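Ticket 3368: Episodes of archived series playing in the wrong order, resume point lost
Product: Rumetti catch-up player
Opened by: Tassanee Paisan, Gremgate viewer support
Assigned to: Wichai Chaiyaporn, catalogue and playback
Priority: 2
Status: Resolved, follow-up open 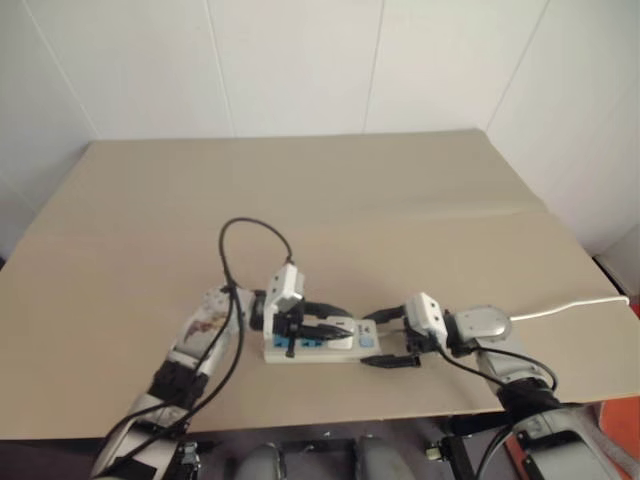

Opened 8/23/18

Viewers working through Unnithan from the start report that series one does not play in broadcast order. Episode 1 is followed by episode 10, then 11, and so on up to the last, after which autoplay goes back to episode 2. The episode list on the programme page is in the correct order. Only autoplay is affected.

Second symptom, which may or may not be related: if a viewer stops part way through an episode and comes back later, the player starts at the opening titles. The progress bar on the thumbnail is correct before they press play.

Reproduced on the web player and on the television app. Not reproduced on the phone app. Current shows are fine. Tretthorpe, which is also an archive title, has the resume fault but plays in the right order.

Steps:
Open Unnithan, series one, episode 1.
Skip to the end credits and let autoplay run.
Note which episode loads.
Stop after a few minutes, close the player, reopen from Continue Watching.

Expected: episode 2, resumed where it was left.
Result: episode 10, started from the beginning.

T. Paisan

Comment, W. Chaiyaporn

Confirmed on web. The autoplay order comes from the episode number field in the catalogue record. For Unnithan that field was imported as text, so it sorts 1, 10, 11, 12 and then 2. The programme page sorts on original broadcast date, so it looks correct. Series one has 20 episodes and all of them are affected.

Tretthorpe series one has only 5 episodes, so a text sort gives the same result as a numeric one. The field is wrong there as well, it just doesn't show.

Can you find out whether the phone app users were streaming or playing downloads? Downloads use their own queue and would not touch this field.

Comment, T. Paisan

Both phone tests were downloads. Retested streaming on the phone and the order is wrong there too. Please treat all platforms as affected.

One viewer also says the series two opener is offered after episode 9 of series one. I take this to be the same fault, as 9 is last in a text sort.

Comment, W. Chaiyaporn

Yes, same fault. Player reaches the end of the sorted list and moves to the next series.

Resume fault is separate. The archive titles were re-encoded and given new media IDs. The saved position is stored against the old ID. The thumbnail still looks it up by the old one – hence the correct progress bar – but the player asks for the new one, finds nothing and starts at zero.

Actions:
Episode number field converted to integer for Unnithan and Tretthorpe. Catalogue cache cleared.
Mapping table added so that old media IDs point to the new ones. Saved positions are read through the table and rewritten on first play.

Please retest with an account that has existing history. A new account won't show the resume fault either way.

Comment, T. Paisan

Retested with an existing account on web, television and phone (streaming). Autoplay runs in order through to the end of series one and then offers series two, episode 1. Resume works on both titles.

One remaining point. Viewers who let autoplay run before the fix now have episodes marked as watched that they have not seen, mostly the later ones. Continue Watching skips these. Is there a way to reset a single series without clearing the whole history?

Comment, W. Chaiyaporn

Not from the viewer's side at present. Support can do it in the account tool: History, select the title, Clear Watched Flags. Leave Clear Positions unticked or they will lose their place as well.

A reset button on the programme page has been requested for the September release. I am keeping the follow-up open until it is scheduled. The rest of the archive import still needs checking for text values in the episode number field – the import script has been corrected but records already loaded are not changed by it.

Resolution: fixed in catalogue data and media ID mapping. No app update required.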